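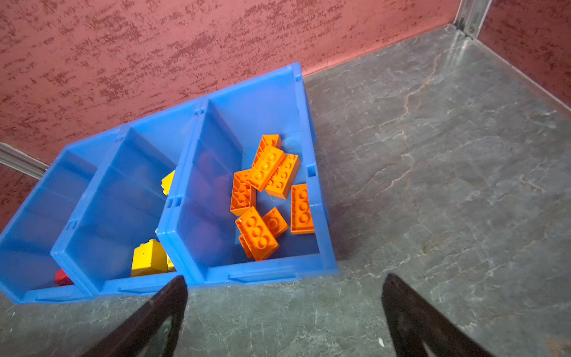
Ob man für sowas jetzt wirklich Leistungspunkte bekomme, wurde ich gleich in der ersten Sitzung gefragt, das Ergebnis stehe doch vorher fest: Die Leute regen sich auf, und dann schalten sie wieder ein. Ja, bekommt man! Und ein bisschen komplizierter ist es auch. Ich habe mir für mein Projekt nämlich die erste Staffel von "Kevetti" vorgenommen, der Kuppelshow auf Viren, und zwar alle 18 Folgen, dazu die Kommentare aus dem Byun-Forum. Für alle, die das nie gesehen haben: Eine Gruppe Singles zieht in ein Hotel in Hirkness, jede Woche wird neu gewählt, wer mit wem das Zimmer teilt, und wer übrig bleibt, fährt heim. Mehr Konzept gibt es nicht, mehr braucht es auch nicht.

Meine Frage war: Wann kippt die Stimmung gegen jemanden? Also wann wird aus "der Typ mit der Gitarre" plötzlich der Bösewicht der Staffel, und liegt das an dem, was er tut, oder daran, wie die Folge geschnitten ist? Ich hatte am Anfang ganz klar den Schnitt im Verdacht (ich gucke diese Sendungen seit der Schulzeit und halte mich für abgebrüht).

Gesammelt habe ich 1340 Kommentare. Ausgewertet habe ich davon 600, weil ich allein bin und das Semester irgendwann aufhört. Genommen habe ich nur Beiträge, die innerhalb eines Tages nach der jeweiligen Folge geschrieben wurden und sich auf eine bestimmte Person aus der Show beziehen. Reine Smileys sind rausgeflogen, Beschwerden über die Werbung auch, und davon gab es wirklich viele.
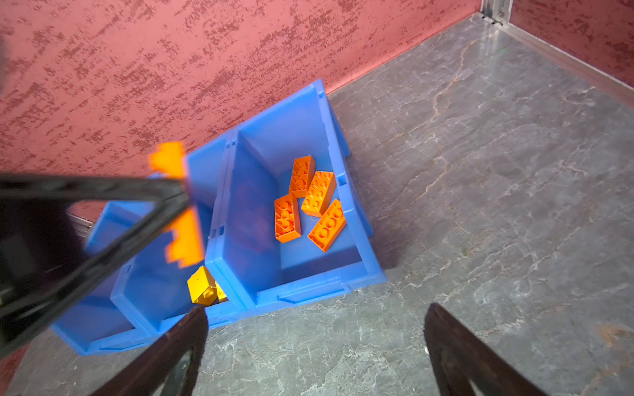 Jeder Beitrag bekam von mir eine Note zwischen freundlich und feindselig und dazu ein Stichwort, worauf er sich stützt: auf eine Handlung, auf einen Satz im Einzelinterview oder auf Gerüchte von außerhalb. Beim Probedurchlauf mit 100 Beiträgen war meine Einteilung noch viel zu fein, ich hatte allein für Eifersucht vier Unterpunkte und wusste am nächsten Tag selbst nicht mehr, wo der Unterschied lag. Also alles nochmal von vorn, mit weniger Schubladen. Ironie ist trotzdem ein Problem geblieben. Wenn jemand schreibt "na der ist ja ein ganz Treuer", ist das noch einfach, aber bei manchen Stammschreibern habe ich bis heute keine Ahnung, ob sie es ernst meinen.

Die Folgen habe ich parallel dazu nochmal geschaut und mir notiert, wie lange jede Person allein vor der Kamera redet und welche Musik drunterliegt. Die Musik hatte ich anfangs gar nicht auf dem Zettel! Es gibt da so ein Klaviermotiv, das immer kommt, bevor jemand lügt, und nach ein paar Folgen hört man nichts anderes mehr.

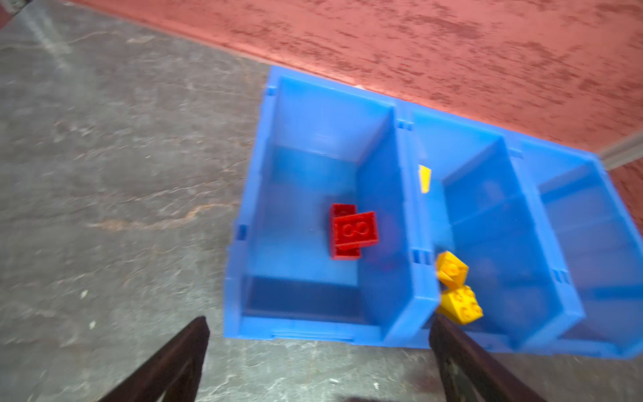 Ergebnisse

Der große Umschwung kommt in Folge sieben, beim Kuss am Bootssteg. Vorher war der spätere Buhmann der Liebling des Forums, danach fast nur noch Wut. So weit keine Überraschung. Spannend fand ich aber, dass kaum jemand den Kuss selbst schlimm findet. Die meisten wütenden Beiträge beziehen sich auf das Einzelinterview danach, in dem er sagt, er habe "niemandem etwas versprochen". Zwei Folgen vorher hatte er das nämlich sehr wohl, und das Forum hat die Stelle innerhalb kürzester Zeit rausgesucht.

Mein Verdacht mit dem Schnitt hat sich also nur halb bestätigt. Bei den Frauen sieht es nämlich anders aus: Da reicht oft schon ein Blick plus Klavier, und die Kommentare werden giftig, ganz ohne dass etwas passiert wäre.

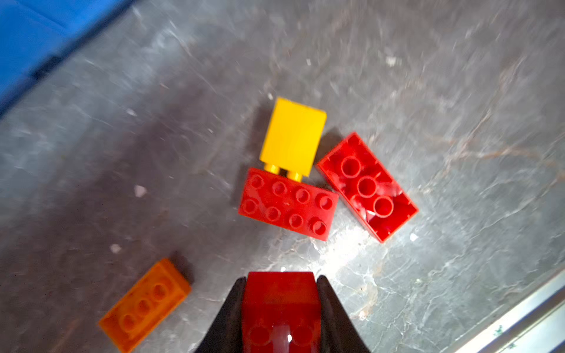
Wie belastbar das ist, kann ich schwer sagen, bei manchen Kandidatinnen hatte ich einfach zu wenige Beiträge, und die hier im Forum schreiben, sind sicher nicht das ganze Publikum. Ich würde beim nächsten Mal auch die gelöschten Kommentare mitnehmen wollen - an die kommt man aber nur, wenn man jeden Abend live mitspeichert, und damit habe ich erst im Februar angefangen, als die Staffel schon lief. Die Tabelle mit allen Noten und Stichwörtern liegt im Kursordner, die Liste der Klavierstellen auch, mit Minutenangaben. Folge zwölf fehlt darin noch, die reiche ich nach.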